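Fevia Grip Watch, by Vatix
Add-on stop module for small arms and hands

I'm Carol Whitlock and I wrote most of the firmware for this thing, so let me tell you why it exists! Last February one of our hands kept squeezing after the stop command came in. The arm froze like it should, the fingers didn't, and Cyril Fothergill lost a perfectly good coffee cup (and some skin off his thumb, sorry Cyril). The cause was dull: a worn cable at the wrist was dropping messages, and the hand just held on to the last one it got, which was "close."

Grip Watch sits between the controller and the hand and listens for a heartbeat. If it misses one for 100 milliseconds, it cuts finger power down to a light hold, so whatever you're carrying doesn't go flying either. We ran it through 70 pulled-cable tests on small tabletop jobs, the kind we do all day long.

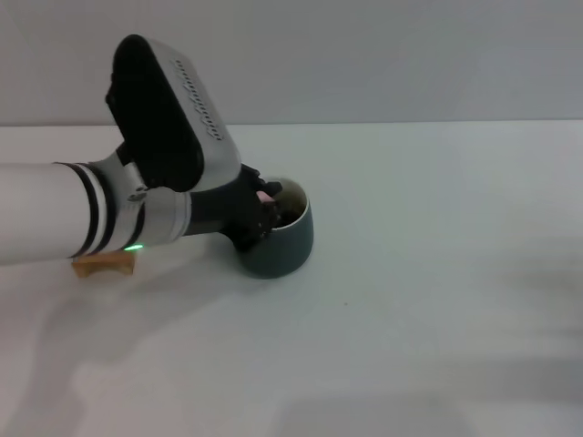
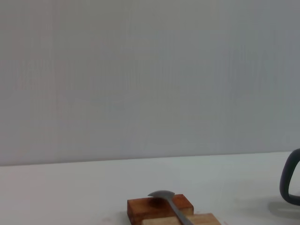
A few things to know before you order. It does NOT replace your emergency stop, please keep that wired in on its own line. Units from the first batch (serials ending in 13 or lower) have a bug where the reset button can be held down to skip the check, so if you've got one of those, unplug it and write to us for a swap, no charge. New units shipped after 2/25/22 are fine.

Fits: Rajput and Cukow controllers, firmware 10 and up
In the box: module, two short cables, printed setup card
Not included: mounting plate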